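We got back from the Floltelmont town birthday at nearly midnight with sore feet and one lost mitten, and I'm still humming the polka the brass band kept coming back to. The town turned 200 this December! I grew up two valleys over and had never once gone to their party, which feels silly now that I've seen it.

The parade was supposed to start at 6 by the old Teltar mill. It started when the tractor with the cake float started, so a bit later than that. (The cake was plywood and chicken wire, painted pink, and it leaned hard to the left on the corner by the bank. Everybody screamed. It stayed up.) After that came the school drummers, a whole lot of dogs in scarves, and a fire truck that threw candy much too hard.

I'd been told there would be 500 paper lanterns on the river, and I believe it. You stand on the footbridge and they come at you out of the dark in a long slow line, bumping into each other, and people just go quiet for a while. Then somebody's kid yelled "I see mine!" and we were all talking again. I took a bunch of pictures on my phone and every single one is a black rectangle with orange smudges, so you'll have to trust me.

The karaoke tent was less magical - same song three times in a row, two of them by the same guy - but it was warm in there and they had cider.

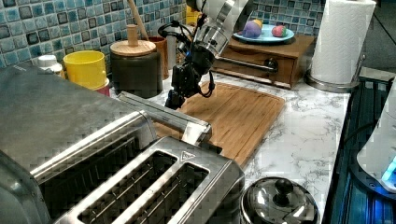 Food, then. The Hourani bakery stall was the best thing on the whole street, and the line knew it. They were selling a round flat loaf with caraway and little bits of candied orange, baked only for the birthday, and I bought 2 because the lady said it toasts well. She's right, but cut it thinner than you think you should. A two-slot toaster with long slots is perfect for the wide middle slices, and a cutting board with a groove around the border will catch the crumbs, which go everywhere with this stuff. Butter, a little salt, done.

If you go next year, park out by the Clastik lot and walk in along the river. It takes longer, but the main road was jammed solid when we left and the walk is pretty anyway. Bring real gloves. And if anyone found a green mitten near the footbridge, left hand, please email me!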